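Session 6 — Scoring a Fleet Series

Read this with the sample results sheet from the Lidness regatta. The exercise at the end is due before the next lab.

## 1. Low-point scoring

Each boat receives points equal to its finishing place: one for first, two for second. The lowest total wins. A boat that does not start, does not finish or is disqualified receives points equal to the number of entries plus one. In a fleet of 20 this is 21 points.

Medal races, where used, carry double points and cannot be discarded. 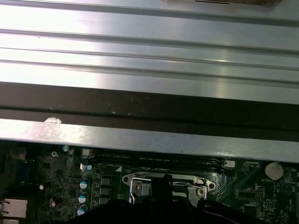

*Fig. 1. Memory slots on a computer motherboard.*

## 2. Discards

The notice of race states how many scores may be dropped and after how many completed races. For the Lidness series the rule is one discard once five races are complete. The worst score is removed. If two scores are equally bad, the earlier one goes.

Some penalties are marked as non-excludable. These stay in the total whatever their size — check the code before removing anything.

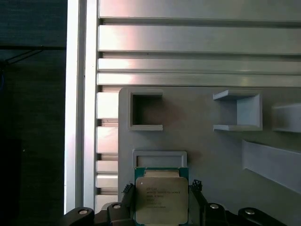 A common error is to apply the discard before redress has been entered. Redress is often given as the average of a boat's other races, so the order of operations changes the result. Enter redress first, then sort, then discard.

## 3. Ties

Ties are broken in two steps:

1. List each tied boat's counted scores from best to worst. The first difference decides.
2. If no difference is found, compare the last race, then the one before it, and so on. Discarded scores are used in this step.

In the sample sheet, Plilten and Stendden finish level on net points. Step 1 does not separate them. Step 2 does.

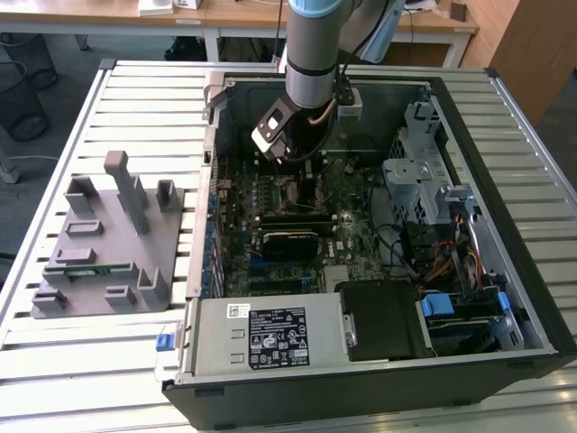
Lidness, February

## 4. Elapsed and corrected time

In mixed fleets, corrected time replaces finishing order. Work in whole seconds. Gunn has an elapsed time of 1562 seconds and a handicap number of 700. With a base of 1000:

corrected = 1562 × 1000 / 700 = 2231 s (rounded)

**Exercise.** Repeat the calculation with a handicap number of 647. State the change in corrected time in seconds. Hand in the working to Lachlan Forsyth.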